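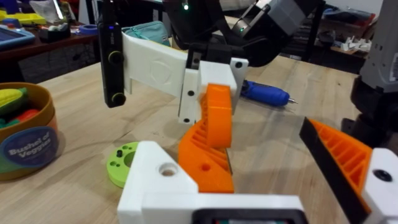 Bushel of Veggies and the blue driver, table, tonight

Play kitchen build: electric screwdriver or do it by hand? (plus toy veggie storage)
Board: Playrooms and Kids' Furniture

cornhusk_mama
29/01/2026
Hi all! Long time reader, I post maybe twice a year. We finally caved and got the Omlow play kitchen (the 663, the one with the corner sink) for my daughter's birthday in February, and I have the box open and the hardware bags sorted and now I'm scared to start. The instructions say hand tools only in big letters. But there are SO many screws, you guys, and my wrists are not what they used to be, so I got the blue electric one out and I keep looking at it.

Has anybody built one of these with a powered screwdriver and lived? My husband says go for it. My sister Delphine says I will blow right through the panels and cry.

Second thing. The Bushel of Veggies is going with the kitchen, and I love the round cardboard tub with the dark blue label, it's so cute. Do you keep the veggies in what they came in or move them to a real bin? I have a feeling cardboard in a house with a two year old is going to have a short life.

tenpenny_nell
Use the electric one. I built the Omlow last winter and I would still be sitting on the floor if I'd done it by hand. Run every screw in until it's almost snug and then STOP and finish with a regular screwdriver. If yours has a clutch ring set it to the lowest number. If it doesn't, get good at letting go of the button early.

Is that bit the right size for the kit screws, by the way? Can't tell from the photo. Wrong bit is how most people chew up the heads.

gruff_in_garage
Going to disagree with nell. I've put together kids' furniture for half the street and the stuff under 400 dollars is nearly all soft board. The hole strips and that's that, the leg wobbles forever and you're packing it with toothpicks and glue. The instructions say hand tools because they got tired of mailing out new panels. By hand it's one evening. Put a ball game on.

tenpenny_nell
Gruff, you say this in every thread, lol. A little electric screwdriver isn't a drill. Mine turns at 200 rpm, I could practically stop it with my fingers. If she was holding a big cordless drill I'd be with you.

gruff_in_garage
I say it in every thread because there's a stripped hole in every thread.

cornhusk_mama
Okay this is exactly the argument happening in my dining room too, haha. It's a small one, Nell, not a drill. And the bit that's in it now is just what was in it, I haven't matched it to anything yet. Good thing you asked!

ginevra_g
Ginevra Guerra here, some of you know me from the dollhouse board. I do both. Electric for the long screws that hold the frame to the back panel, hand for anything that touches a hinge or a door. The little oven door on ours (Vellwood, so not the same kitchen, but the hinges look like cousins) went crooked because I got cocky with the last screw, and it has never closed right. My son thinks ovens are supposed to hang open.

Also start every single screw by hand, two turns, before the electric one goes anywhere near it. If it's going in crooked you'll feel it.

On the tub: keep it!!! At least for a while. My kids lost all interest in their play food when I moved it into a matching basket. They liked the tub. They liked dumping the tub. I think the dumping was the whole game.

sockdrawer
We have had three kinds of storage for play food and here is my report.
Original packaging: lasted until somebody stood on it.
Tenda mesh cube: fine, but anything with a stem or a leaf gets caught in the mesh and then there's screaming.
Plastic dishpan from the grocery store: perfect, ugly, still going.

That corn with the green husk would get caught in the mesh for sure, so skip the Tenda.

cornhusk_mama
The corn is her favorite already and she isn't even supposed to know about it. She spotted it on top before I could get the tub up on the shelf. So much for the surprise. She walked around all morning saying "corn" at people.

Noted on the mesh!

tenpenny_nell
Ha, of course it's the corn. What's the red one next to it? I was going to say tomato and my daughter is leaning over my shoulder saying pepper.

lurker_lou
First post in ages, but I'm on team pepper.

gruff_in_garage
Can we get back to the screws. Cornhusk, before you do anything lay out the side panels and check that the pre-drilled holes go all the way to depth. Stick a toothpick in each one and mark it with your thumbnail. On my neighbor's Lindgren kitchen two holes were half as deep as the rest. By hand you notice. With a motor you don't, and the point comes out through the face.

sockdrawer
okay that's a good tip and I'm annoyed that it came from Gruff

ginevra_g
Agree with the toothpick thing. I'd also put a towel down under the panels. We built ours straight on our wooden table and there's a lovely scrape across it now, right where everybody eats. If you're building on the table you've got in the photo, cover it first.

cornhusk_mama
Towel is going down. Thank you for that one, I would not have thought of it. I was planning on doing the small parts (the sink, the knobs, the little shelf) on the table and the big panels on the rug.

Delphine would like it known that she agrees with "the garage man." She signed up just to read this thread and won't post.

delphine_ferreira
I will post. Go by hand, you have never once stopped a power tool in time. Remember the curtain rod.

cornhusk_mama
We do not talk about the curtain rod.

tenpenny_nell
We absolutely do talk about the curtain rod!! Start a thread.

lurker_lou
On the cardboard tub, if you want it to last you can cut a circle of felt for the inside bottom, and run clear packing tape around the outside down low where little hands drag it. I did that with a puzzle drum and it's still round. I'd leave the label alone though, tape yellows, and it would be a shame over that blue.

sockdrawer
Packing tape, yes. Or use the tub for display on top of the play fridge and let the dishpan do the work.

cornhusk_mama
Ooh, I like that, tub for looking at and something uglier for every day. She'll want the tub though. I know she will.

So my plan is toothpick check first, every screw started by hand, electric on the frame only and lowest setting if I can figure out whether it has one, regular screwdriver for the hinges and the door. Gruff, I know. I'm doing more than half of it by hand, you can be a little bit proud.

gruff_in_garage
Half. Fine. Keep the spare screws, tape them in a bag to the back of the kitchen. You'll want them when the door sags.

ginevra_g
If the door sags, message me, I have opinions about shims. And post the finished kitchen, please, with the corn in the sink.

cornhusk_mama
Will do! Starting after bedtime tomorrow. Going to go find the right bit now.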